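March 29, 2018

Sound workshop, Lesham

Long day on the music for Plurnell, and I'm writing this down before I forget which cue list is the good one (it's version 7, please bin the others!). We ran the whole first act with the tape part through the Ovora speakers, and the singers could finally hear their entrances from upstage. Big relief. The low drone under the letter scene is still too thick, though. It swallows the vowels, and I want those words out front.

I pulled it down in cue 423 and tried it again with only the bass clarinet on top. Much nicer! The chorus whispering came in early twice, so I've put a longer gap in front of it and marked it in the prompt score in green pencil.

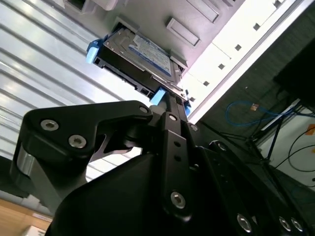
Bar 771 is the one that bugs me. The director wants the orchestra to stop dead and the recorded voices to carry on as if they hadn't noticed, and I love the idea, but the room rings so much that the stop sounds like a fade. I hung two of the old drapes at the back and it got a bit drier. Might try the Dixit hall curtains next, if they'll lend them again like they did in October.

Still to do: re-record the seven spoken lines, check the offstage monitor, ask the harpist if she minds moving left.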